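Groltside

Comparing camera spots before the door task

Saturday, April 23, 2022

I've been going back and forth for a couple of weeks about where the cameras should go on the two-armed setup in Kundanlow. Kundanlow is my simulated apartment, the one with the long hallway and the parquet floor. I finally sat down this morning and compared the views properly. These are my notes, mostly so I can find them again in May.

The three options are the body camera, a camera on each wrist, or all three together. The controller is still Uretti, the same version I used for the drawer tests. I didn't touch the gains.

Body camera

This one looks down the hall over the top of the robot. I get both arms, both doors and the wall at the far end, so planning a path is easy. The handle on the right-hand door is in view too, just above the right gripper.

The trouble is how much of the view goes to the robot itself. The white top and the black section next to it take up most of the lower half, and the handle ends up small and dark. I tried a higher mount and got more floor, which I don't need. I also tried tilting it up, and then I lost the base of the left arm. I put it back where it was.
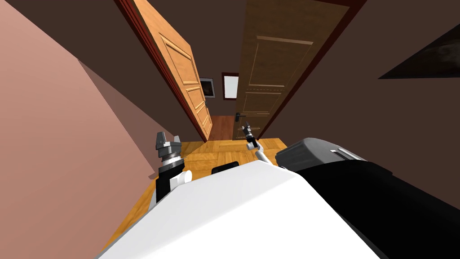

Wrist cameras

I expected to like these more than I did. The mount comes from the Vakulenko arm files, and the default position sits very close to the gripper. Most of what you get is black housing, with a long cylinder running down the middle and a strip of brown wood showing behind it. The light gray bars on either side of the cylinder stand out well, at least. If I were tracking anything by brightness, I'd use those.

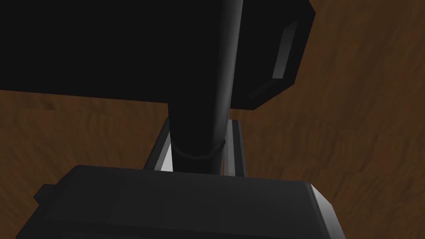

I ran 30 short reaches with the wrist view alone and 30 with the body view alone. The wrist view got a usable grasp on 12. The body view got 7, so neither is good enough alone. With everything on, the loop time went up to almost 166 milliseconds, and that is slower than I want for a lever handle.

The dark parts are a problem of their own. Black on black gives the edge detector very little to work with, and it kept picking up the wood grain instead. I could mask the gripper out, but then there isn't much picture left. Changing the material to a lighter gray would be simple in simulation, but I'd like to keep the model as it came.
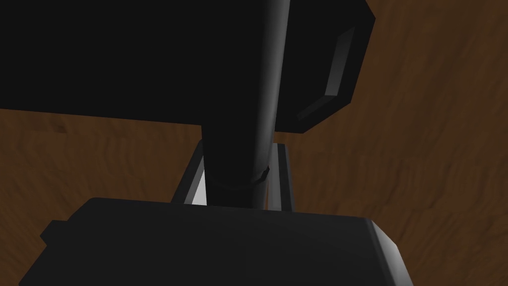 What I'm changing

The wrist mounts are moving back and a little to the side, far enough to see past the housing. The body camera stays put. I'm going to run it at a lower rate and let the wrist view take over for the last part of the reach.

I also need to fix the logging, which drops the gripper width whenever an episode is restarted. I'll do that first, then repeat the same reaches with the new mounts.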